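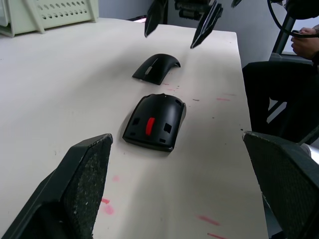 Black mouse shell with red scroll wheel.

Winter Home Life: Your Questions

When should heating be switched on?
Trindum advises residents to begin in October, at a low setting. 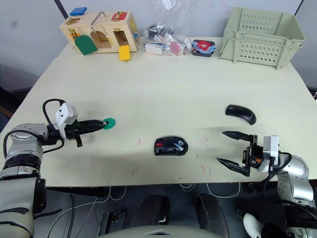 Ívar Ásgeirsdóttir writes that evenings are the difficulty, and asks whether one warm room is enough. It is, provided bedrooms are aired daily.

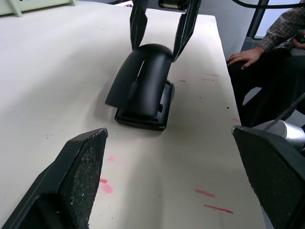

Answers by Brittany Nguyen, Utgate office

May I dry laundry indoors?
Yes, with a window ajar.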